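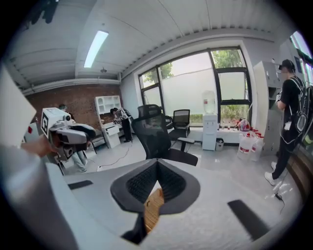
Fig. 4.1. Bureau éclairé par un tube fluorescent, mur de brique apparente à gauche.

Chapitre 4
La réciprocité dans les premiers échanges

4.1 Position du problème

On appelle réciprocité conversationnelle le rapport entre les informations personnelles livrées par chacun des deux interlocuteurs lors d'un premier rendez-vous. Harju la mesure au nombre de questions posées en retour. Dans le corpus de Mekumance (553 entretiens, durée moyenne d'environ 49 minutes), ce rapport prédit mieux l'accord pour une seconde rencontre que l'attrait déclaré à l'arrivée. Paredes conteste ce résultat pour les couples formés au travail. Les deux modèles sont comparés en 4.3.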